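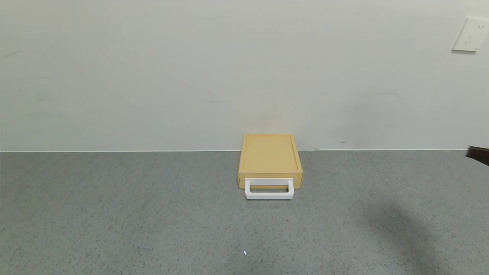
*Figure 4.1. A small drawer box with a loop handle, set near the wall on a speckled countertop.*

# Chapter 4: The First Task

By the end of Chapter 3, the reader has a working arm, a power supply with a fuse, and a stop switch that can be reached from a standing position. The arm moves to the joint angles it is given. This chapter puts it to use on a single household action: opening a small drawer and closing it again.

The drawer is a common first task in shared workshops. The part moves along one line, and the handle in Figure 4.1 stands out in front of the box, where a two-finger gripper can approach it from above or from the front. A drawer also punishes careless work. If the pull is a few degrees off the line of travel, the drawer binds, and the whole box slides or turns on the counter.

## 4.1 Choosing the Work Surface

Builders at home seldom have a bench to spare, and many use a kitchen or utility counter. Such a surface is acceptable if it is level and firm. The following points should be settled before the arm is clamped down:

- The clamp must grip the counter itself and never a loose board laid over it.
- Power cords must be routed outside the reach of the arm at full extension.
- The lighting should be the same during setup and during trials. A shadow that moves across the counter can be mistaken for an edge by simple vision software.
- Crumbs and metal filings should be wiped away before each session.

A box placed close to a wall, as in the figure, leaves most of the counter depth free for the drawer to travel. It also limits the approach. The gripper cannot reach behind the box, and any motion that overshoots toward the back will end at the wall. Readers should set a software limit 20 millimeters short of the wall and test it at low speed.

## 4.2 The Lunddale Build

The examples in this chapter follow a build completed at the Lunddale shared workshop under the direction of Elsie Mottram. The arm used the Grurnex joint kit described in Chapter 2 and a Kusitz controller board. Members ran the open-and-close cycle 2066 times between January and March, and kept a written log of every fault. Nearly all of the early faults came from the approach angle. Section 4.5 reprints part of the log, and the full version is given in Appendix C.

Readers using the Horrocks controller may follow the same steps, but must reverse the sign of the wrist angle in every listing.

## 4.3 Before You Begin

Measure the inside width of the handle and the outside width of the gripper fingers. Record both in the notebook. Then move the arm by hand, with the motors off, through the complete path 10 times, and note any point at which a cable pulls tight.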